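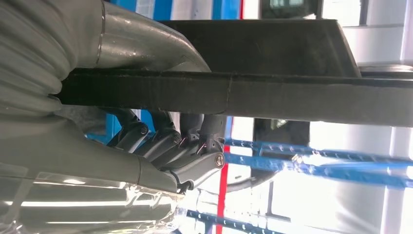
There is a moment in every home improvement story when the shelf is up and the marriage is not. I reached mine in February, holding one end of a Zellen plank in matte black, a color the catalog calls "evening" and my thumbprints call an invitation.

The plank is a fine thing. It is also long, and long things have opinions about doorways. Lift from the front edge, says the Jalteck fitting guide, and keep it level. The guide runs to 6 pages, five of them warnings. My own level, an Erkora I bought in a burst of optimism, disagreed with the floor, the wall and eventually itself.

By late afternoon the shelf was holding a fern and one paperback. It is rated for 100 pounds. I have not told the fern.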